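Kingi House Residents' Association
Minutes of the December meeting

Place: common room, ground floor
Start: 7:00 p.m.
Minutes written by: Rasa Avotiņš

1. Minutes of the last meeting

The minutes were read and accepted with one correction. In point 4 it was written that the bicycle room will be locked at night. The correct text is that it will be locked at all times, and each apartment receives one key.

2. Heating

The company Joltport visited the building and checked the pump in the basement. Their written report came two days before the meeting and was passed around the table. The pump is old but it can work one more winter. Joltport recommends to change the two valves on the north side, where the upper apartments complained about cold radiators. The price for both valves is 268 with work included. The meeting agreed to order this.

One resident asked if the heating could start earlier in the morning, at 5:30 instead of 6:00. Opinions were divided. Families with small children were in favor, and the people who sleep above the basement were against, as the pump is heard in their bedrooms. It was decided to keep 6:00 until the valves are changed and then to discuss it again.

3. Stairs and entrance

The lamp on the third floor is still not repaired. The electrician from Ciltley promised to come and did not come. Rasa will call him once more, and if there is no answer by the end of the week we will look for another one.

The entrance door closes too hard. A softer closer was suggested — the same type that is used at the back door — and the meeting agreed, if the cost stays under 100.

Residents are asked again not to leave shoes and strollers on the landings.

4. Garbage and recycling

Zidham, who empties our containers, informed us by letter that the paper container will be emptied every second week from next month. Cardboard boxes must be made flat before they are put inside. Several residents said that people from the next building also use our containers. A lock was discussed, but most of those present found it unfriendly. No decision.
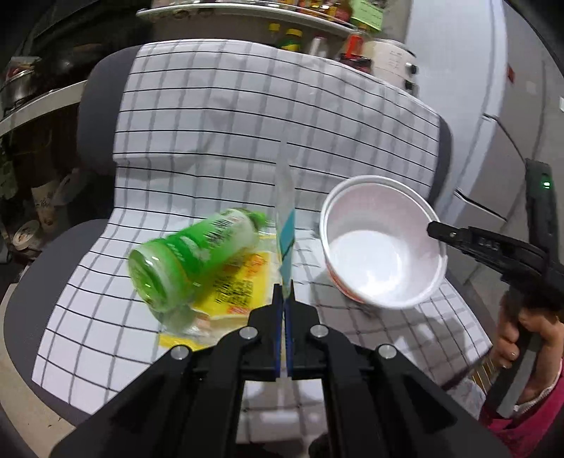 5. Courtyard

The old bench by the lilac will be taken away before the snow. For a new bench and two flower boxes the association has saved 700. It was asked if this money would be better used for sand and salt for the paths. After some discussion it was agreed to buy the sand and salt first, and to choose the bench in spring with what is left.

The apple tree needs cutting. A neighbor from the second floor has experience with fruit trees and offered to do it in February if somebody holds the ladder.

6. Other questions

The laundry list is again full of crossed-out names. Please write your apartment number next to the name, so that it is possible to ask before changing a time.

The next meeting will be in the same room at 7:00 p.m. The date will be put on the board by the mailboxes.

The meeting was closed at 8:40 p.m.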